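February 5, 2025. Notebook, equipment planning

Today I sat with Tươi Quan to finish the list for the next purchase. We must send it to Hellbridge before their new prices start, and the January version was too optimistic. I write down what we decided, so we do not discuss it again.

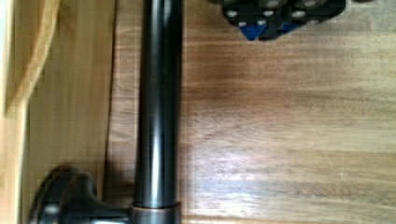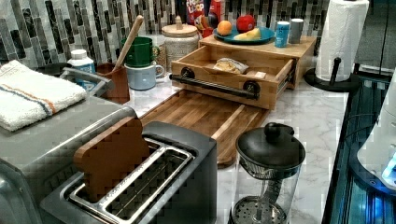 Wrist cameras. The Brukell offer is 116 dollars per unit, and we want 7, so that each arm has one and there are spares on the shelf. Flaltel is cheaper but the cable comes out on the wrong side for our mount, and I don't want to print new brackets again. Tươi agrees.

Gripper fingers. Trương can make them in the same shape as now, with softer pads. We order 2 sets first. If the pads wear like the old ones, we ask for another rubber before we pay for more.

Second arm. This is the big line. The total for the quarter is 3,000 dollars, so a new arm is not possible, also not a used one. I asked Hellbridge about monthly rent - still no answer. In the January list I forgot shipping and the power supply, please check both if you copy my table.

Kitchen items. Small budget, but it should have its own line. Until now we paid for bread and cups from "various", and accounting asked twice what it is.

To do:
- Tươi: written offer from Brukell, with delivery time
- me: drawing of the finger to Trương, with the corrected hole distance
- me: call Hellbridge again about the rent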